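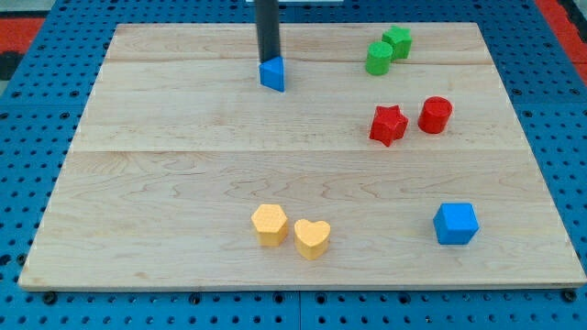 Progress note - block pushing by remote control

To: Bukola Odukoya
From: Nhàn Chu, for the Sisay group

Quick one before the review, full write-up follows with the budget sheet.

Where we are. 408 demonstrations recorded on the block board, all driven by hand over the remote link. 107 of those thrown out on review (operator lost the block, or the arm was parked before the instruction was finished). Rest are usable and labelled.

Set-up unchanged. Wooden board, eight coloured blocks - stars, cylinders, heart, hexagon, triangle, cube. Straight rod on the arm, pushing only, no grasping. Operator gets one instruction at a time, e.g. "move the blue triangle over to the cube" or "bring the two stars together", and keeps going untill the next one comes up.

What went well
Mihret and Kalkidan now both trained as operators, so sessions no longer stop when Loan is away. New joystick mapping from Rendura is in. Less overshoot, operators like it. Flat-sided blocks much easier to steer than before.

What didn't
Cylinders. They slide off the rod if you push even a little off centre, and the operator then spends half the recording chasing them. Stars better but they spin. Kalkidan wants a slower top speed near contact - trying it from the next session.
Lost 5 session days to the link dropping out. Harnness replaced the cable, fine so far.

First training run
Policy trained on the usable set finished 70 per cent of short instructions on blocks near the middle of the board. Poor near the corners, we have hardly any demonstrations their. Needs more data, simple as that.

Next
- Corner starts, cylinders first
- Second operator to check every label
- Loan to write up the remote control guide so new people can start without one of us sat beside them

Need from you
Yes or no on extending the Griltex arm hire past January. They want an answer before they book it out. Everything else is within budget.

Nhàn

Last updated: 9 January 2021

Related items
Operator guide (draft) - Loan Từ
Labelling rules for pushing instructions
Griltex hire terms
Previous progress note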